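Grovton Knit Cloth, purple

Sold singly or in packs of 5. In stock at Zurivport, ships same day if you order before noon.

Our everyday cloth. Fine knit, small even loops, same yarn both sides so there's no wrong way up. Good for dusting, glass, screens, wiping down tabletops and shelves. Folds small, twists up tight, goes in a back pocket.

Purple is the color most people order. Easy to spot on a white counter, and it dosen't get mixed up with the gray floor cloths. We also do it in green and yellow, see the Skinlow color chart.

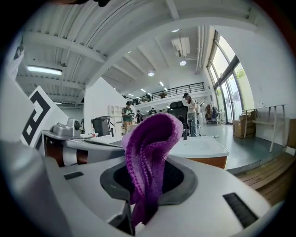
Washing: machine, warm, up to 60 cycles before you notice any thinning. No fabric softener please, it clogs the loops and the cloth just pushes water around. Wash the first time on its own, the purple bleeds a little. Tumble low or hang it up. No bleach, no iron.

Size: one size only for now. Larger one coming in January, Mayu Nomura in orders is keeping a list if you want to be on it.

Edges: overlocked, matching thread. Older stock had a sewn-in label in one corner. Gone now, too many people were cutting it out and starting a hole. Care info is on the paper band instead.

Shops and offices: cartons of 2,000, mixed colors OK, but tell us the split when you order. Lead time around 2 weeks. Invoicing through Gisler as before, ask for Vaughn Nakamura if your account number changed.

Returns: unopened packs, any time. Opened packs, only if there's a fault (dropped stitches, loose edge). Send a photo first so you dont pay postage for nothing.

From buyers

"Use them for the shelves and the monitors, nothing else. Had the first pack forever." Elsie Doolan

"Good cloth. Wish the yellow was a bit brighter. The purple is lovely." Sofia Abreu

Also from Grovton: gray floor cloth, window cloth (flat weave), mesh wash bag. Wash bag fits one full pack, zips shut.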